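Workska Wood Toys and Puzzles
Shop Floor and Management Meeting, Minutes
June 2024
Minutes taken by the packing room representative

Present: two from the sorting benches, two from packing, one from finishing, the floor supervisor, the operations manager. The rep from Tesley, who supply the arm and its software, joined by phone for items 2 and 3. Apologies from the night cleaner.

1. Minutes of the last meeting

Agreed, with one correction. The minutes said staff had "welcomed" the trial of the arm. Sorting asked for this to be changed to "were told about." Changed.

The fan over the finishing bench is still not fixed. Operations manager to call the landlord again.

2. Progress on the sorting arm

The operations manager read out the Tesley report. The arm is now being run on mixed blocks, different colors and shapes on one board, and the target is 500 pieces a shift by December. The report calls the results encouraging.

Sorting asked what encouraging meant in pieces. The rep said the report was about how well the arm was learning and that speed would come later. Sorting said a person on the bench is asked for speed from the first week.

Finishing asked why the trial uses so few blocks when a real tray comes down heaped up, with pieces on top of each other and sawdust in the corners. The rep said it was normal to begin with blocks spaced apart. Finishing asked when heaped trays would be tried. No date was given. The rep will find out.

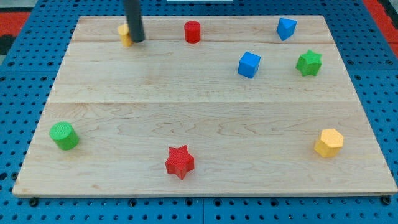 The trial board, with the tip of the arm over the far plank.

Packing raised the matter of who sets the board up. At present one of the sorters leaves the bench to lay out the blocks and put them back between runs. This is not in the trial plan and is not counted anywhere as work. The supervisor said it only takes a few minutes. The sorter who does it said it was nine times in one shift last week, and the bench was short each time. Packing then waited on the bench.

Agreed that resetting the board will be written on the day sheet from now on, with the time spent.

The rep mentioned that the Salazar plant has had the same kind of arm for a year and that staff there like it. Sorting asked if anyone at this meeting had spoken to those staff. The operations manager had spoken to their operations manager. Sorting would like to go and see for themselves, on paid time. Operations manager will ask.

3. What happens to the bench jobs

The operations manager repeated that no job will be lost because of the arm. Packing asked for this in writing. The operations manager said he could put in writing that there were no plans to cut jobs. Packing said that was a different sentence. There was some discussion. The item stays open.

There are now five people on the sorting benches, and the trial plan shows two "arm attendants" after December. It does not say what the other people will be doing. The supervisor thought the plan was an old draft. The rep said it was the current one.

Sorting asked what an attendant does all day. The rep said they clear stops, check the output and keep the work area supplied. Sorting pointed out that checking used to be part of handling the piece. You find a rough edge with your thumb. The rep said the camera could be set up to look for defects at a later stage, at extra cost. Finishing does not believe a camera will find a rough edge on the underside and asked for that to be minuted.

Pay grade for attendants has not been decided. Training would be two days.

The rep left the call.

4. Training records

The Virel system still shows three people as untrained on the band sander who have used it for years. Supervisor to correct by hand. This was also an action last time.

5. Break room

The second microwave has been replaced. Packing asked that the notice about the arm be taken off the fridge, as it covers the vacation chart. Agreed.

6. Actions

Operations manager: landlord and fan; visit to Salazar; written wording on jobs, to be seen by the benches before it goes out.
Supervisor: day sheet column for resets; Virel records; latest trial plan to be pinned up by the time clock.
Tesley: date for heaped trays; cost of defect checking.

7. Any other business

Sorting asked if the trial could be stopped should the December target be missed. The operations manager said that would be a decision for the owners. Sorting asked if the owners had been told what the target was. He will check.

Meeting closed.

Workska Wood Toys and Puzzles | Questions about these minutes: ask in the packing office | © Workska | Back to top

Related items
Minutes of the previous shop floor meeting
Sorting arm trial plan (Tesley)
Day sheet, blank copy
Band sander: who may use it
Vacation chart and how to request days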